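Kitchenware Sorter and Packer, Part Time, Kerkcombe

Traletent Household Reuse is hiring for its sorting room on Marchuk Street.

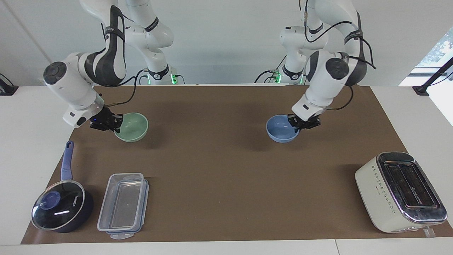

We take in donated kitchen goods, check them, and pack them into starter boxes for people moving into a first apartment. A typical box has bowls, a saucepan with its lid, a food container and a small appliance such as a toaster. Last year 799 boxes went out.

The job is 18 hours a week, spread over weekday mornings plus every other Sunday. We have 2 openings.

What you will do:
Unpack donations and set them out on the tables
Check bowls and pans for chips, cracks and loose handles
Match plastic containers with their lids and test the clips
Wipe down toasters and send them to the bench for electrical testing
Wrap glass lids separately and pack boxes from the list
Keep the shelf labels up to date

What we need from you:
You can stand for most of a shift and lift a full box (up to 59 pounds with a cart, less without)
You can follow a packing list and note what is missing
You are 18 or older

Experience in a warehouse, thrift store or commercial kitchen is useful but not required. Training takes place during your first two shifts and is paid. Gloves and aprons are provided. The room is on the ground floor, and the Brernum bus stops outside.

To apply, fill in the short form at the front desk or send us a letter with your work history and the mornings you can work. We reply to every application. Interviews will be held in June and last half an hour, including a short packing task.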